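灰色长方形周转箱使用评测

收纳与仓储用品评测 二〇二四年五月

一、评测对象及背景

本次评测的对象为Verniscombe系列灰色周转箱，由Odier公司供货，属开口式长方形箱体，箱内不设固定隔断。本单位物资管理部门自三月起将该系列箱体用于小件日用物品的暂存、分拣与盘点，首批领用30只，分别配置于收货区、分拣工位及备品间。

此前，各工位使用的容器规格不一，有纸箱、浅盘及旧式网篮，交接时常需重新倒装。纸箱受潮后底部易塌陷，网篮则无法盛放体积较小的物品，笔类、小瓶等经常从网眼中漏出或卡住。更换容器的提议由备品间在年度用品清点时提出，经比较三家供应商的样品后，选定Verniscombe与Calimlim两个系列作进一步对比，最终以前者为主、后者为辅进行采购。

本评测由小堀巧（Takumi Kobori）执笔，内容依据各工位的使用记录及现场查看结果整理，供有类似需求的部门参考。价格因采购数量及运输方式而有较大差别，本文不作具体列示。

二、评测范围与方法

评测关注下列事项：箱体形状是否便于取放；箱底及内壁在日常使用后的表面状况；混装不同形状物品时的表现；清洁所需时间与难度；并排或前后摆放时的占地情况。承重极限、耐高温性能等项目需由专业机构测定，不在本次范围之内。

试用物品选自日常领用目录，以家庭及办公小件为主，包括瓶装用品、清洁刷、办公配件、玩具类小件等。选择这些物品，主要考虑其外形差别明显：有的细长，有的扁圆，有的带有突出的棱角或挂环。若一只箱体能够使上述物品各自平稳放置，并可逐件取出，即视为满足一般分拣需要。

各工位在试用期内累计完成100次装箱与清空，每次均由当班人员填写简表，注明物品是否滚动、是否相互叠压、取出时是否需要移动其他物品。简表不设分数，仅记录事实与意见。部分班次填写较为简略，整理时保留原意，未予补充。

三、外形与结构

箱体为规整的长方形，内部空间完整，适合平铺摆放。与旧式网篮相比，平整的箱底对小件物品更为友好，细长物品斜放亦不致卡入缝隙。放置于工作台上时，操作人员自上方取物，视线不受遮挡，物品种类一望可知。

箱体颜色为中性灰。备品间人员最初认为灰色较为沉闷，曾建议按品类选用彩色箱体。试用后意见有所变化：蓝色、紫红色、青绿色等颜色的物品在灰底上辨识度良好，盘点时较少遗漏。深色物品的对比稍弱，黑色小件如有反光表面则仍易辨认，哑光黑色物品宜置于靠近操作者的位置。透明瓶类的轮廓在灰底上不甚鲜明，建议保留瓶身标签，并使标签朝上。

后侧箱壁的高度对前后摆放有一定影响。两只箱体前后紧邻放置时，前箱的后壁会遮挡后箱的一部分，取用后箱物品时须适当前倾或绕至侧面。空间允许时，宜将取用频率较高的物品置于前箱，备用物品置于后箱。分拣工位按此调整后，未再收到有关视线受阻的意见。

四、混装表现

混装是本次评测的重点。日常退回的物品往往品类杂乱，若先按类分箱，所需箱体数量较多，现场亦无足够台面。因此，各工位普遍采用先集中、后分拣的做法，即将若干小件放入同一箱内，再逐件取出归位。

在少量混装的情形下，该箱表现良好。四五件小型物品平铺时，各件之间可留出间隙，取出其中一件一般无须挪动其余物品。带挂环的刷具建议沿箱壁纵向摆放，刷头朝向箱角，可少占中部空间。小瓶平放时可能滚动，宜与扁平物品相邻。星形等带尖角的物品放入箱角较为合适，与其他物品钩挂的情况较少。

物品数量增加后，平铺空间逐渐不足，叠压随之出现。简表中有多条意见提到，下层物品须翻找方能取出，小瓶尤其容易被较大物品遮盖。箱体本身未附隔板，供应商亦未提供可选配件，此为该系列的主要不足。Calimlim系列附有活动隔板，分类较为清楚，但隔板占用内部空间，长形物品往往无法斜放。两者各有适用场合，采购部门可视物品构成决定。

五、表面状况与清洁

灰色箱体在投入使用后，箱底会逐步出现浅色擦痕及深色斑块。此类痕迹在反复取放物品的工位较为常见，从外观上看略显陈旧，使用者不宜仅凭此判断箱体是否需要报废。现阶段登记的箱体均未因擦痕影响盛放功能。

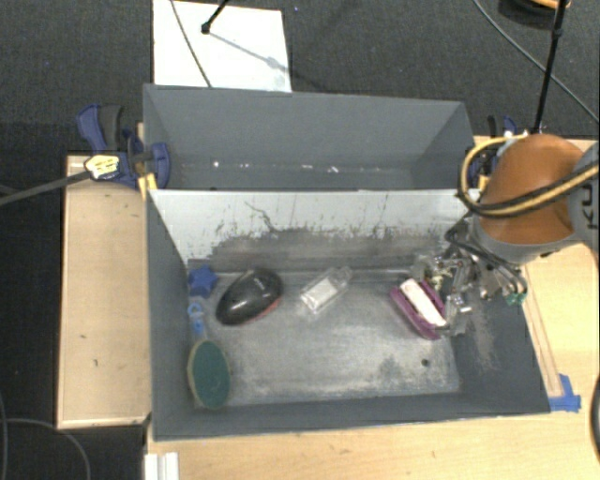
图1 分拣用灰色箱，箱内混装清洁刷、带标签透明小瓶等物品，箱底可见磨损痕迹。

清洁方面，以湿布擦拭可去除浮尘及大部分污渍，已形成的浅色擦痕则无法擦除。备品间曾试用中性清洁剂配合软刷清洗，箱底观感有所改善，深色斑块仍有残留。箱角内侧易积灰，擦拭时应予留意。清洗后须倒置沥干，再行投入使用，以免标签受潮脱落。

对外观要求较高的场所，例如接待区或陈列区，不建议直接使用该系列箱体。德累斯顿（Dresden）分部曾在箱底加铺衬垫，擦痕明显减少，但衬垫边缘易翘起，细小物品会滑入其下，盘点时造成2次漏计，其后停止使用。

六、使用建议

用于小件分拣时，每箱以平铺一层为宜。细长物品可斜放，瓶类标签朝上，刷具靠边，带棱角的物品置于箱角。前后摆放两只箱体时，应为后箱留出取物空间。箱体编号建议贴于外侧，避免贴在箱底内面，因该处磨损最为集中。

各工位应每月检查箱体一次，重点查看箱角、箱底及上沿有无裂口。仅有擦痕或色斑者可继续使用，出现裂口者应及时停用并登记。不同用途的箱体不宜互换，盛放过清洁用品的箱体如需改放其他物品，应先行清洗。

七、评测意见

Verniscombe系列灰色周转箱形状规整，内部无遮挡，适合日用小件的集中暂存与逐件分拣，日常维护较为简便。其不足在于缺少隔板配件、箱底易显磨损，以及前后摆放时后箱视线受限。综合试用记录，本部门同意在收货区与分拣工位继续使用该系列，备品间长期存放的细小物品则改用Calimlim系列。

供货方面，首批箱体交付时有2只上沿存在毛刺，经联系Odier公司后已予更换。后续到货应在拆封时逐只检查上沿，并于签收单上注明结果。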